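# Brown cloth, flowered table

A small gallery about folding one long brown piece on a printed top. I look after the linen and workwear page for the Clendley laundry group, and most of what we put up is white: sheets, towels, pillowcases. Brown gets left out because it is harder to see what the fabric is doing. October is when the heavier dark clothes come out of the cupboards in Jukstead, so brown it is.

The pictures are not in any order of steps. The notes with them are about dark cloth in general and come from what we do on folding mornings, which run from 9 until the tea urn goes off.

## Spreading it

A long piece wants to twist. Take one end in each hand and find the edges before you try to get anything flat. If you start smoothing from the middle with a twist still in it, you end up with a rope with a flat bit at one side. Let the weight of the cloth hang for a moment, turn one end until the edges line up, then put it down.

The cloth lies corner to middle here, in a long band with thick creases, and there are two staplers behind it, a light blue one and a larger black one.

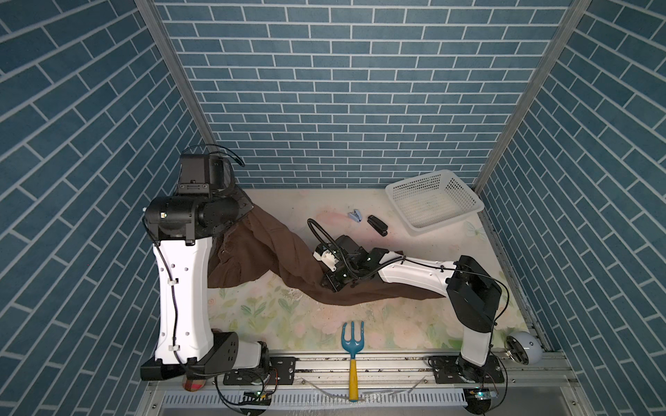

Chiamaka Tijani would do it differently: put the whole thing down in a heap, find the two ends, and pull them apart along the table without lifting. She says lifting is what puts the twist back in, and that on anything longer than 90 centimetres she never picks it up until it is folded at least once. We tried both ways at the Sterkness hall and were split on it. Her way is slower on a rough table and quicker on a smooth one.

## Doubling it

Once the piece is straight, fold it lengthwise. Trousers go leg on leg, a scarf or a runner goes edge on edge. Hold both ends up a little and keep a light pull between them. The top layer will usually sit slightly off from the bottom one. A gap the width of a pencil can be left alone, as it disappears in the next fold. Anything wider, open it and start again.

Pull along the length only. Sideways pulling stretches the cloth at the place you are holding and leaves a pointed corner that shows on the shelf.
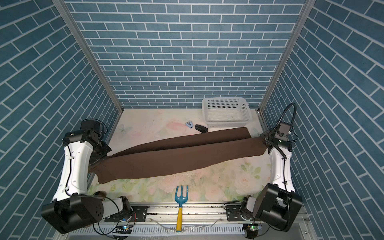 *Doubled lengthwise, both ends raised, with a loose curl near the left.*

## Soft fabrics

Anything with a nap (velvet, corduroy, brushed cotton) shows every handprint. Stroke it one way, from the top of the garment down, and do that before folding. If a flap has come out to the side, fold it in first, otherwise it makes a ridge underneath. A bunched end should be shaken out on its own while the other end stays on the table.

Dark soft cloth also picks up whatever is on the surface. Crumbs and specks that you would never notice on a towel are plain on brown. Wipe the table first and keep a lint roller within reach. Ours is a Rezende one, bought 17 to a box, and it does the job. 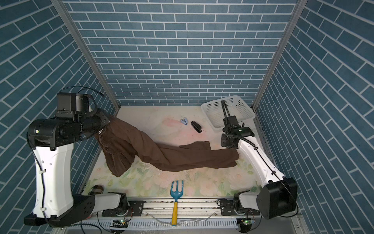 Gervásio Amaral wrote in to ask whether the nap should face in or out when the piece is put away. In, if it is going in a drawer with other things, because the outside then takes the rubbing. He also wanted to know if velvet can be rolled. It can, loosely, and for a long piece that is what I would do.

## When it bunches

Sometimes the cloth ends up in a lump in the middle of the table. Pressing on the lump does very little. Keep one hand on it to hold it still, take the far edge with the other, and draw that edge away from you slowly until you can see where the folds run. Then let go of the lump and see what opens by itself. 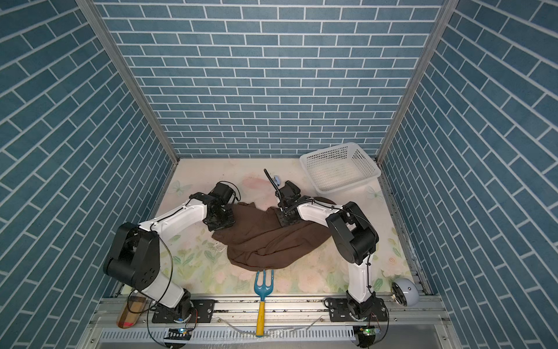

If it still won't open, turn the whole piece over. A knot of folds that looks hopeless from the top is often two plain pleats from underneath. With trousers, look for the waistband and work from there. With a plain length, any corner will do.

Folded pieces go in a basket, heaviest at the bottom, dark ones together. We had 23 dark pieces to get through at the last morning in Jukstead and they filled two baskets. The next gallery will be tea towels and aprons. Notes on either can be left at the Sterkness desk.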